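Tritbridge Nomero
Task planning and pick sequencing for single-arm and two-arm cells

Home > Software > Planning > Nomero

Nomero is the part of the stack that decides what to do next. It sits between your perception output and your motion controller, takes a goal written in fairly plain terms ("everything that was on the table should be in the drawer, and the drawer should be shut"), and hands down one action at a time until the goal is met or it has run out of ideas. When it runs out of ideas it says so, in a sentence, with the name of the object it is upset about.

If you have ever written a pick sequence as a long chain of if-statements, you already own a task planner. It's just one that only you can read, and only on a good day.

What it does

You describe the things in your cell and what can be done with them. Drawers open and close. Tops of things can have other things on them. A gripper holds one item, or none. Nomero keeps a running picture of which of these are currently true, checks it against the cameras before every action, and replans when the two disagree. They will disagree. Customers are often surprised by how much, and then a bit quiet.

Replanning is cheap, so it happens after every single action by default. You can turn this down in the settings if your cell is very well behaved. There is a slider. Most people move it once, and then move it back.

What it does not do

Nomero doesn't detect objects, and it doesn't compute joint trajectories. For the first, we ship connectors for our own Wuro perception module and for anything that can publish labelled poses. For the second, it talks to Vrabec controllers out of the box and to others through the open adapter, which Ifor Eynon maintains and will discuss with you at greater length than you had planned.

It also won't rescue a bad gripper choice. We get asked.

The occlusion rule

New in this release. Earlier versions treated every detected item as equally available, which is a charming view of the world. Nomero now keeps an "on top of" and "partly under" relation for each pair of items and uses it to order the picks. Free-standing items can go first, last or in the middle. Covered items wait until whatever is covering them has moved, unless you set allow_drag to true, in which case we would like you to watch the first few runs in person.

The relation is worked out from depth where you have it and from outline overlap where you don't. Outline overlap is the weaker of the two and will sometimes claim that two things are touching when they are merely close. The cost is a slightly odd pick order. We decided we could live with that.

Container state

Drawers, lids and doors are now proper objects with a state of their own: open, closed, or unsure. "Unsure" used to be rounded to "closed", and this caused a certain amount of knocking. An unsure container is now looked at again before anything is carried towards it.

Contents are tracked too. If an item was in a drawer when the drawer was last seen open, Nomero goes on believing it's there after the drawer shuts, with a confidence that fades at a rate you set. Nives Melis wrote this part and would like it known that the default rate is a guess, though a considered one.

Reading the log

Every decision is written out with the alternatives that were turned down and why. The viewer opens in a browser, and you can scrub back to any decision and ask for the plan as it stood then. You can also edit the state by hand and replan from there, handy for settling arguments.

Requirements

Linux, 64-bit
4 CPU cores (2 if you are patient)
At least one fixed or head-mounted colour camera; depth recommended
A controller with a Vrabec or open adapter
Python bindings included; C++ headers on request

Licence

Per cell, not per arm. A cell with 2 arms is one licence. Evaluation copies run for 20 days with nothing switched off, after which the planner stops issuing actions, politely, between picks. Updates are included for 3 years.

Nomero at work: four items of toy food, one arm

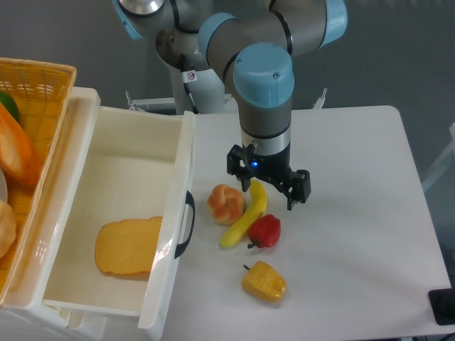
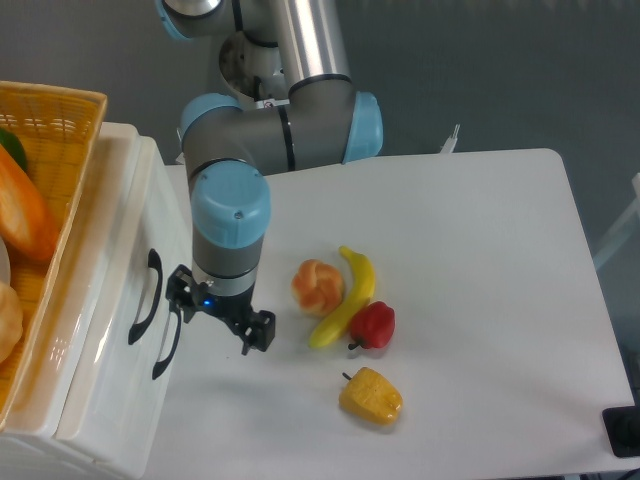
Pick order is the setting that new users fiddle with most, and the one where the default is usually fine. By default Nomero takes the nearest graspable item with nothing resting on it, and breaks ties by how far the arm has to travel afterwards. On a table like the one in the second picture, the banana's lower end is partly beneath the red pepper, so the pepper goes ahead of it in the queue, and the yellow pepper, off on its own, can be slotted in wherever suits the travel. To override all this, list your items in pick_priority. Anything you leave off the list is handled last, in the default order, and flagged in the log in case you forgot it.

Related items: Wuro perception module, Vrabec adapter pack, log viewer (standalone)

Request an evaluation copy | Download the manual | Ask about upgrading an existing cell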